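Subject: Re: [flodenora-data] How many more demos for the bin task?

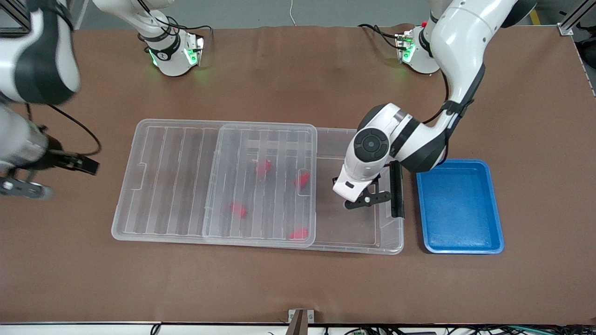
Dolow wrote:
> We're at 500 on the bin task and the policy still freezes when
> it has to deal with clear plastic. I say we push on to 2000
> before anyone touches the model. More examples fixed it for
> Ziltik, and I don't see why we'd be different.

Ziltik had solid-color parts and one arm. I don't think that tells us much about a clear tray sitting on a clear bin with red pieces under it.

I went through a stack of the 500 last night. In nearly every one I opened, the bin is in the middle of the table, the blue tray is to the right of it, and the operator moves at the same pace. If we record 1500 more like that, I expect a policy that knows one table layout very well and still freezes.

Before I'd agree to 2000 I'd want to see:

- the learning curve at 100, 300 and 500. Has anyone plotted it? If it's flat, more of the same won't bend it.
- 3 bin positions, and the blue tray on the other side at least part of the time
- runs where the first grasp misses and the operator recovers. I'm told we've been deleting those. Why?

Also, "success" on the tracking sheet is whatever the operator typed in. I tried to score 3 episodes from the fixed camera view and couldn't tell on two of them, with the fast moves smearing the way they do.

Nina has the old split if somebody wants to run the curve. I can take the relabeling, but not before June.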